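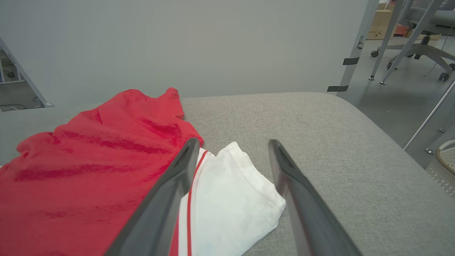 October, production notebook, Studio B
Entry: hearing-clip episode, audio and transcript pass
EK, with notes from Mavis and Emerson

Purpose
Get the long interview on committee procedure (guest: Fitzgerald Esposito, former counsel to the state senate rules committee) down to a releasable cut, and find out why the transcript drifts against the audio.

Material in hand
Host track, mono, 48 kHz, 24 bit. Dynamic mic, closed room.
Guest track, mono, recorded locally at his end with the Guser recorder. Header says 44.1 kHz.
Backup mix from the call, compressed. Reference only.
Three hearing clips from the legislature's public stream, all stereo, all with hum.
Machine transcript of the backup mix, 607 segments, uncorrected.

9:40 am
Laid host and guest tracks against the backup mix. Host track holds sync from end to end. Guest track starts clean and is late by the first break. By the question about discharge petitions he answers before Tobias has finished asking, if I line up on the tail instead. Drift is linear as far as I can tell by ear and by the claps at both ends.

First guess was dropped buffers. Checked for gaps at sample level around the two worst spots and found none. Second guess is that the clock in his interface is off from nominal. Linear drift fits that better. Resampled the guest track by the ratio of clap to clap and re-laid it. Holds at the start, both breaks and the end. Middle of segment two still feels slightly tight, but crosstalk there makes it hard to judge. Left alone.

Keep the ratio in the session notes. He is booked again for the veto override episode and will presumably use the same interface.

10:55 am
Hum on hearing clips. Fundamental at 60 Hz with strong odd harmonics. Notched 60, 180 and 300, narrow. Tried 500 as well because there was a peak near it on clip two, but that one is the chair's voice resonating in the room mic and the notch made her sound boxed in. Removed it. High pass at 69 Hz on all three clips after the notches. A steeper slope did nothing I could hear.

Clip three has a gavel hit that trips the limiter and ducks the next four words. Those words are the motion itself. Pulled the gavel down with clip gain ahead of the limiter and left the rest untouched. Mavis asked whether lowering the gavel counts as altering the record. Our practice has been that level changes are fine and cuts inside a motion are not. I wrote that on the session sheet so it doesn't have to be argued again in the spring.

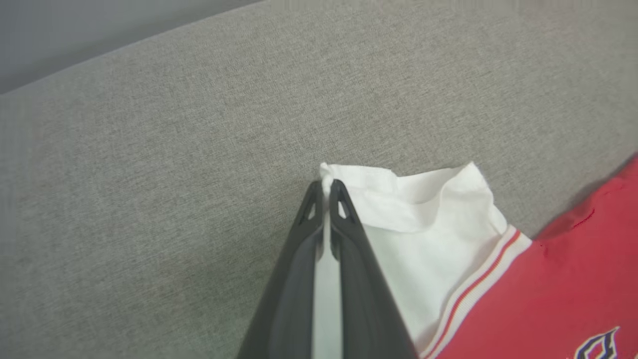
Transcript
Emerson corrected the first half. Errors fall into groups:

"Cloture" comes out as "closure" nearly every time. Both words occur in the interview, so no global replace.
"Sine die" comes out four different ways. Safe to search by time code from the edit log.
Speaker labels swap after each hearing clip and stay swapped until a long pause.
Section numbers are unreliable. Rule 9(b) appears as "rule 90" in one place and "rule nine be" in another. All citations get checked against the printed rules, by a person.

The label swap looks like a diarization problem from the stereo clips. Test: ran clip one folded to mono, then the following two minutes of interview. Labels did not swap. Ran it again in stereo and they did. One trial each way, so not much of a result, but fold clips to mono before transcription from now on.

Time codes in the transcript were made from the backup mix, so they match the host track and the resampled guest track. They do not match the edit. Plosetti can shift codes from an edit list, but it rounds to the nearest second and splits some segments in the middle of a word. Exported with padding of 900 ms per segment as a workaround. Captions now overlap slightly. Acceptable for the web page, too loose for the video version. 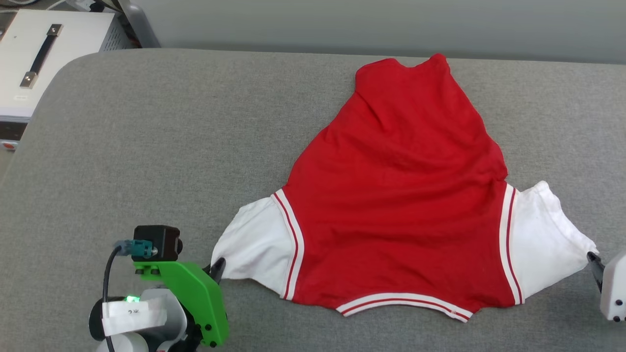 Open items
1. Emerson: second half of transcript. Start from the discharge petition question, where the labels are worst.
2. Tobias: pick up one line. He says "two-thirds of the members" where the rule reads "two-thirds of those present and voting." Esposito answers the question as the rule has it, so the fix is only on our side.
3. Mavis: permission note for clip two. The stream is public, but the credit line wording changed this session.
4. Me: loudness check on the full cut. Segment one measured at -16.4 LUFS before the clips went in. Not measured since.
5. Retest the clock ratio on a fresh recording before trusting it.

4:15 pm
Pickup line recorded, same mic, same distance. A little brighter than the original. Shelved down 1.5 dB from 6 kHz and it sits. Session saved as version 4, version 3 kept.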